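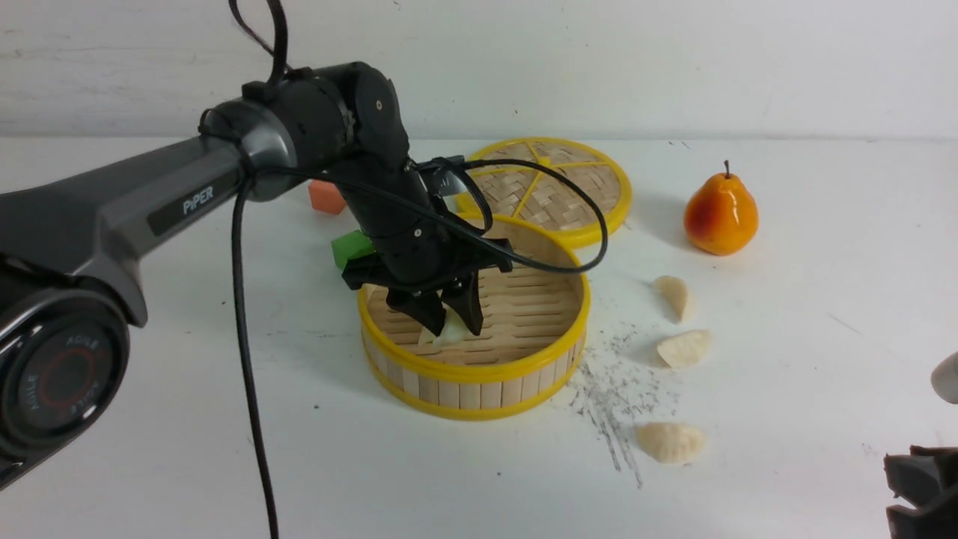 Progress report on the Vorngate tabletop cell
Prepared by Yetunde Garba for Milagros Cabrera, Wanigasekara Fund
Oct 5, 2024

Dear Milagros,

Thank you for your patience with this one. You asked for a plain account of how the cell is being looked after, with less about the software this time, so I have kept to the bench and the arms as best I can.

The main news is that the left arm is back in regular use. You may remember from my last letter that its gripper had begun closing a little late, which made it nudge the dumplings when it should have been picking them up. Efren Cruzado spent the better part of two days on it. He reset the finger zero, replaced one worn lead at the wrist, and then, to his credit, went over every screw on the wrist housing with the small driver and found two that had worked themselves slack. We have run 71 pick-and-place cycles into the steamer basket since then and dropped 8, most of them when the dumpling was lying on its pleated edge. I would like that number to be lower, and so would Efren, but it is a good deal better than where we stood in the summer.

Cables remain our biggest nuisance. They hang in wide loops around the gripper, and one of them swings out past the rim of the basket when the arm reaches down. Fotini Margaritis has tried two ways of tying them back. The first was too tight and tugged at the connector whenever the wrist turned, so we took it off the same afternoon. The second uses a soft sleeve from the elbow down, and we have only tried it on the bench so far - I will write again once it has had a full week on the arm.

The table top is showing its age as well. There is a patch of dark scuffing on the white surface beside the basket, with long streaks running out of it, and it has not come up with ordinary cleaner. Ronaldo Ignacio at Ristbridge has quoted us for a new top with a delivery time of 18 working days. I would rather wait until January, when the cell will be down anyway for the yearly joint check, and do both jobs together.

Routine care is now written on one sheet kept by the power switch: wipe the finger pads, look over the connectors, home both arms, and run the slow test before anything else. It takes 19 minutes if you don't stop to chat.

Spending is within the budget you approved. The wrist lead came out of spares, and the only new purchase was the cable sleeve. I would be glad of your answer on the table top before we place the order, and you are very welcome at Vorngate whenever you are passing through.

With warm regards,
Yetunde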